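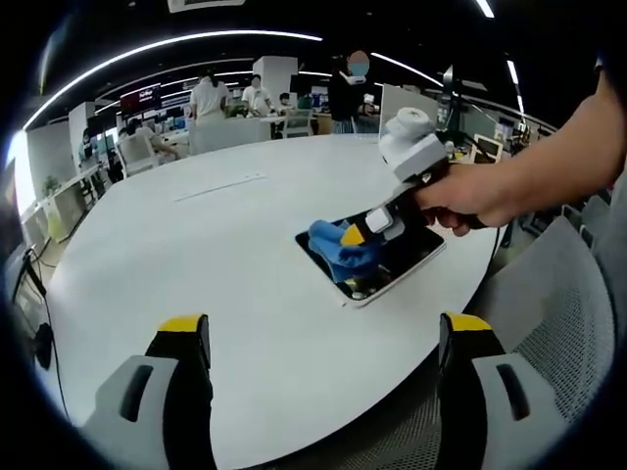
Blue cloth, black panel, big white table.

I want to write some posts about wiping a shared table. It is a small subject, but I have been cleaning the same one since June and I have opinions now.

The round table in our office is white and very large. We are in the Halim building, third floor, and everybody uses it: for lunch, for laptops, for opening parcels. In the part near where I stand there is a black panel with a white border. All my problems live in this panel.

White hides dust quite well. Black shows all of it. You wipe the whole table, you feel good, you walk back to your desk, then you turn around and the black part looks like somebody ate toast on it.

My first mistake was paper towels. They leave small white fibers, and on black you see every fiber. I used paper for two weeks and I thought the air in the office was dirty.

Second mistake: too much spray. I was spraying directly on the panel, and the liquid went to the white border and stayed there. When it dried there was a line, like the line in a bathtub. Now I spray the cloth, never the table.

So, the cloth. I use microfiber, blue. I bought a pack from Wusico and I have no complaint. The knit is fine and it doesn't scratch. The cheap one I had before was thick like a towel and it only moved the grease from left to right.

One pack was 3 cloths. One is for the panel only, one is for the white part, and one is always in the wash. Please don't mix them. The cloth for the white part meets coffee and soup, and after that it is not a friend of the black panel.

How I do it, for those who asked in the replies:

First dry. Fold the cloth in four and pull it toward you in long lines. No circles. Circles look professional but they leave circles.

Then a little damp, same direction. Then dry again with a clean side of the cloth. If you fold in four you have eight sides, so there is always a clean one. I learned this from my aunt, who cleaned hotel rooms for many years and was very strict about sides. 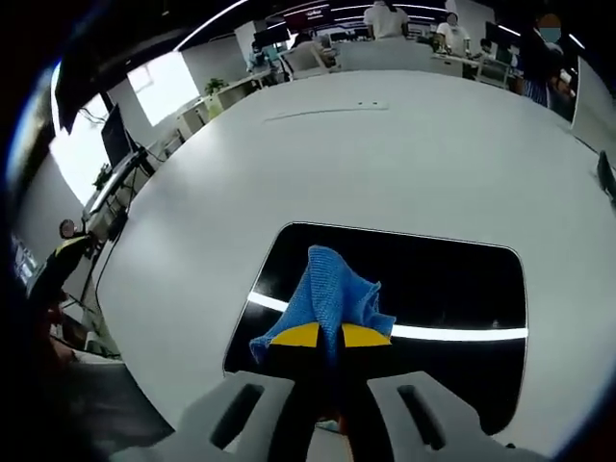

Then check it against the light. This is the step people skip. Our ceiling lights make a long reflection on the black, and if you bend down a little and look along this reflection, you find every streak you left. From straight above you find nothing. I bend down, I look, I wipe again, I look again. My colleagues are used to it.

Daylight is also good for checking, but it is less honest late in the afternoon, when everything looks dusty and you lose hope. I prefer the morning.

About the spray. For a long time I used Colen, the one with lemon. It smells nice and it cleans coffee without a fight. But on the panel it leaves a thin film, and after some days the film collects fingerprints. So I keep Colen for the white part and for the kitchen counter.

For the black I use plain water with a very small amount of dish soap. My bottle is 500 ml and I put in only a few drops. More soap is more streaks. I tested this with much patience and I can confirm.

Someone asked if Illska is better. I tried it one time in a friend's apartment, on a glass shelf, and it was good, but it is expensive for an office. If your office pays, buy it. Mine gave me a look.

Washing the cloths: warm water, normal detergent, NO fabric softener. Softener makes the fibers smooth and then they don't catch anything. Also don't wash them with cotton towels. I did it and the cloth came out with a beard - I spent an evening picking it off by hand.

And don't dry them on the radiator. One of mine became hard like a cracker. It now lives under the sink, for shoes.

There is also a thin gray line in the tabletop. Crumbs love such places. A cloth goes over the top and pushes them deeper, so before wiping I go along the line with a soft dry toothbrush. It takes one minute. My record for what came out is half a sesame bagel, in seeds.

A question from me now. On the white part near my chair there is a faint yellow ring, maybe from tea. I tried the soap water, I tried Colen, I tried baking soda paste for ten minutes. It is lighter but it is still there. I am afraid to use the melamine sponge because I heard it makes the surface dull. Has anyone used it on a white table like this, and was the shine gone after?

Update, some people wrote to me about toothpaste. I will try it first on the underside, where there is no shame.

Second update: toothpaste did nothing, but the underside of the table smells of mint. I also found old chewing gum there, so next time I will write about ice cubes and a plastic card.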